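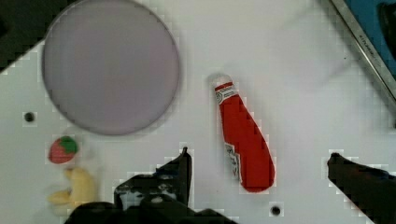

## Picture goes dim and bluish whenever HDR switches on (living room TV, Rernden 4K set)

**Status:** solved!
**Opened by:** Irfan Hartono
**Player:** Jotar streaming box
**In between:** Gunawan soundbar, HDMI in and out
**TV firmware:** current as of March

### What's wrong

Regular HD shows look great. The moment an HDR movie starts, the screen goes black for 2 seconds, the HDR badge pops up in the corner, and then everything is darker and colder than it was a moment before. Faces look gray. Night scenes are nearly unwatchable with a lamp on. I love this TV and I really want to see what it can do, so I'm writing down everything I try as I go.

### Log

**First evening, 7:40 pm.** Started with the picture menu. It took me far too long to realize that the TV keeps one group of settings for normal video and a second group for HDR, and you can only reach the HDR group while something in HDR is playing. So all the careful tweaking I did when I set the TV up never touched HDR at all. Good find! The HDR side was on "Vivid" with the color temperature on "Cool." Changed it to "Cinema" and "Warm." Faces look like faces again. Still too dark.

**8:15 pm.** Turned off the energy saver. Big jump in brightness in the menus, small jump in the movie. Also turned off the room light sensor, which had its own switch under a different menu (System, then General, if you're hunting for it). Better, but highlights still look flat. A sunset should glow and mine just sits there.

**8:50 pm.** Checked the TV's HDMI port settings. Each port has a "standard" and an "enhanced" mode, and mine was on standard. Switched to enhanced, and got a black screen with sound. Switched back, picture returned. Interesting!! Something along the way can't handle the bigger signal.

**9:10 pm.** Pulled the soundbar out of the chain and plugged the Jotar straight into the TV. Enhanced mode works with no black screen. And oh wow, the sunset glows. I called everyone in to look at it.

**Second evening, 6:30 pm.** Now to get the soundbar back without losing the picture. Two suspects: the bar itself, or the cable from the bar to the TV. That cable came from a drawer and has no marking on it that I can find. Swapped in a new Mirklow cable, the certified kind. Reconnected everything the old way. Got a picture, but with white sparkles across dark areas and a dropout after 8 minutes.

**7:05 pm.** Went into the soundbar's setup and found "HDMI video pass-through: compatible / full." It was on compatible. Set it to full, restarted all the boxes, started the same movie. No sparkles. Let it run 14 minutes, then just kept watching because it looked so good.

**10:20 pm.** Whole movie finished. No dropouts, no black screen apart from the normal switch at the start.

### What fixed it

1. HDR picture mode on Cinema, color temperature on Warm, set *while HDR is playing*.
2. Energy saver and light sensor off.
3. TV port on enhanced.
4. Soundbar pass-through on full.
5. New cable between the soundbar and the TV.

I haven't put the old cable back to see if step 5 was really needed. If somebody wants to try that on their own setup, please add your result, I'd love to know.

### Still open

- The Jotar has a "match content" option. With it off, the menus and older shows get pushed into HDR too and look a little washed out. I've left it on, and the short black screen at the start of a movie doesn't bother me.
- The port setting on the TV went back to standard once after I unplugged it from the wall. I put it back on enhanced and will update this ticket if it happens again.

Irfan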